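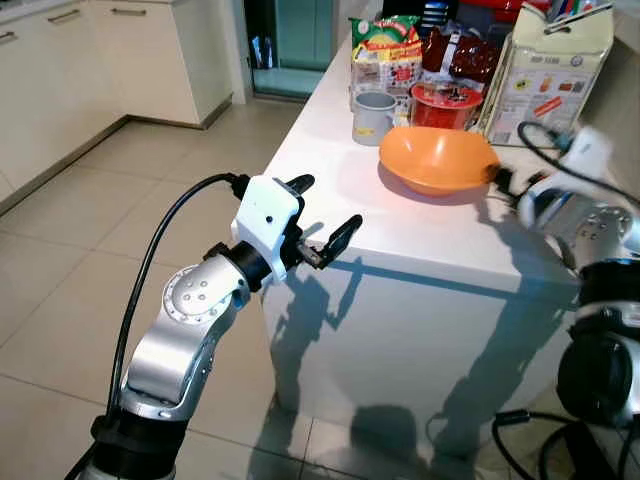
Chapter 4
Planning and Budgeting for Equipment

What you will learn in this chapter

How to write a statement of need before looking at any product
How to separate purchase price from cost of ownership
How to plan floor space, power and cable routes
How to build a schedule that includes setup and training time

Key terms: statement of need, end effector, integration cost, spare ratio, acceptance test, cost of ownership

Opening case: Two Arms at Lenihan

Lenihan is a small firm in Saltdale that tests packaging and kitchen goods for other companies. Much of its work is handling: picking up a cup, moving a bowl, opening a box, setting it down again. When orders grew, the owner, Dymphna Ó Flaithearta, decided that part of this handling should be done by a pair of robotic arms working at a counter.

She asked her operations manager, Donal Hanrahan, to prepare a budget. His first draft fit on one page. It listed two arms, two grippers and a delivery charge from a supplier named Senard. The draft was approved in June, and the order went out the following Tuesday.

The arms arrived on time. The project still ran nine weeks late. There was no money set aside for mounting hardware, so the arms stayed in their crates while a second request went through. The outlets were on the wrong wall. The standard gripper fingers held a cardboard box well enough but slipped on the rim of a shallow bowl, and a replacement set had to be ordered at $1,475. The technician who was supposed to run the station, Eoin McGrath, had been booked for training after the installation date.

None of these items was unusual or hard to predict. Each one was missing from the draft because the draft began with the product.

4.1 Start with the Task

A statement of need describes the work to be done. It names no brand and no model. A good one can be read by someone who has never seen the equipment and still make sense.

For a handling station, the statement should answer the following questions. What objects will be handled, and what do they weigh when full? Which are rigid and which change shape when squeezed? How far apart are the pickup and set-down points? How many moves are needed per shift? Does any task require two arms at once, such as steadying a container while something is placed in it?

The last question has a large effect on the budget. A second arm does more than double the hardware line. The two arms share a workspace, so their movements must be coordinated, and the setup work takes longer. If only a few tasks need both arms, it may be cheaper to leave those tasks with a person.

Lenihan's list of test items came to 119 when it was finally written down. Bags and other soft packages made up a large part of it. Hanrahan later said that he would have chosen different fingers on the first day if he had seen that list.

4.2 Purchase Price and Cost of Ownership

The purchase price is the amount on the supplier's quote. The cost of ownership is everything the buyer will spend on the equipment from the day it is ordered until the day it is removed. The second number is the one that belongs in a budget.

Group the costs under these headings:

Equipment: arms, controllers, end effectors
Integration: mounts, wiring, software setup, safety review
People: training hours, and the wages of staff while they train
Upkeep: spare fingers, cables, service visits
Removal: disconnection, resale or disposal

Cables deserve a line of their own. On an arm that moves all day, a cable that runs along the outside is bent over and over, and it should be treated as a part that wears out. Ask the supplier how often it should be replaced and whether your own staff can do the job.

When two quotes are compared, both must cover the same headings. Lenihan had also received a quote from Flemska, which looked higher and was set aside. It included mounts and two days of training. The Senard quote included neither.

4.3 Planning the Space

Draw the station to scale before ordering. Mark the full reach of each arm, the area where the two reaches overlap, and the path a person will take to restock the counter. Mark where slack cable will go. Cable left on a floor is a trip hazard and can be damaged by carts.

Check your understanding

1. Write a statement of need for a station that sorts groceries onto a shelf. Do not name a product.
2. List the costs missing from Hanrahan's first draft and place each one under a heading from Section 4.2.
3. Explain why the Flemska quote could not be fairly compared with the Senard quote as received.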